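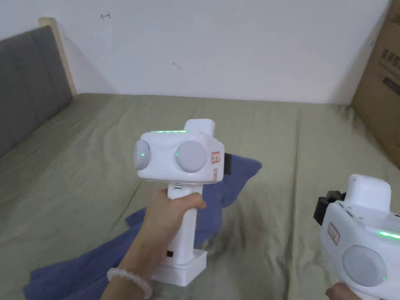 Three weeks into the gripper swap and I have opinions!

For anyone who missed the last post, I've been borrowing two different pairs of hand-held grippers to record household jobs with, and the plan is to pick one pair and stick with it through to December. The first pair were the Trusells, which I used for everything up to now. The second pair are the Kondens, and I've had them long enough to stop being polite about either.

Weight first, as that's what everyone emails me about. The Kondens are 60 grams heavier per hand and I was sure I'd hate that. I don't. The weight sits lower, so my wrists feel fresher at the end of a long go than they ever did with the Trusells (which are lovely and light but always want to tip forward on you).

Folding is where I really noticed the difference. I do most of my cloth practice on the bed — it's the right height if I kneel, and there's plenty of room to swing both arms without clobbering anything. With the Trusells I'd pinch a hem and lose it halfway across nearly every time. The Konden jaws close more slowly but they hang on. I got through a whole basket of tea towels one evening and only dropped 2, and one of those was me sneezing.

Shirts are still awful. Sleeves especially. If you have a trick for sleeves, please, please tell me.

Status lights matter more than I expected too. I like a light I can catch out of the corner of my eye while I'm watching the cloth, and green on both hands before I start is now a firm habit. I once did 40-odd minutes of beautiful sock pairing with the left one not recording. Never again.

On the software side I tried both pairs with Zein and with Lekitz. Zein is quicker to set up and the playback is a pleasure, but it got grumpy once I had more than 500 clips in one folder. Lekitz looks like it was put together in someone's lunch hour and it hasn't crashed on me yet. I'm leaning Lekitz, with a bit of grumbling about the colours.

Gripes about the Kondens: the charger lead is too short, the trigger squeaks when it's cold in the house, and the manual has the left and right diagrams swapped around. I've written L and R on the two charging cradles in marker.

Next up is the kitchen drawer, cutlery and all. I want to see how both pairs go with teaspoons, and after that I'll try the jar lids again with a strip of rubber on the jaws.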